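Fosmont发布家庭叠衣指南 坦言“叠得快”未必省事

2020年8月9日,星期日

家居整理品牌Fosmont今日发布《沙发上的叠衣法》,全册69页,专讲客厅里怎么叠孩子的夏衣。市面上的收纳书已经够多,大半许诺“三秒一件”“永不复乱”。本公司对这类说法一向存疑,这次也不打算跟着许诺。

编写期间,157户家庭试用了初稿。结果不算漂亮:不少人第一周照做,第二周又把衣服堆回椅背上。主编Rohani Khoo因此删掉了初稿中的七种花式叠法,只留下平铺、对折、再对折。“无袖衫本来就没几寸布,叠成小方块立在抽屉里,拍照好看,孩子一抽就散。”她说。

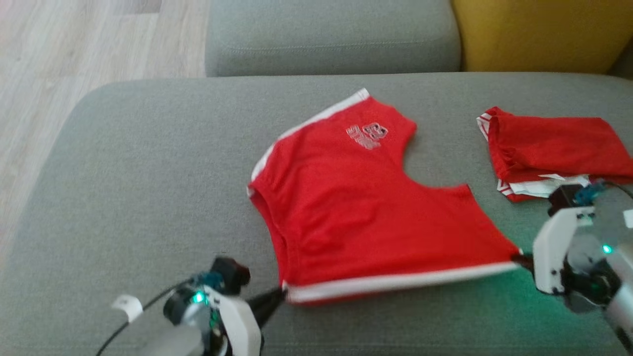
无袖上衣一定要在桌面上叠吗?

沙发坐垫也行,只要面够平,先把下摆两角拉直,再理领口和袖窿。垫子太软时,换到床上或地毯上叠。

指南对红白拼色衣物另有一节。红色棉布配白色滚边的童装,叠放前应确认已经干透,带印字的一面朝里折。至于这样能让印字多撑多久,书中没有给数字,编辑部手头也没有可靠的数字。

负责试用回访的Khairul Ismail对“专用叠衣板”同样不以为然。他比较过六款,多数尺寸按成人衬衫设计,放上童装反而要多折一次。指南未推荐其中任何一款,Fosmont目前也没有推出同类产品的计划。

《沙发上的叠衣法》即日起可在Fosmont各门店免费领取,每户限一册。修订版预计10月付印,届时将补入长袖和连帽衫两章。试用家庭的意见,包括认为“根本不必叠”的那几条,会一并收入附录。

媒体联络:Fosmont传讯部 Bindu Kurian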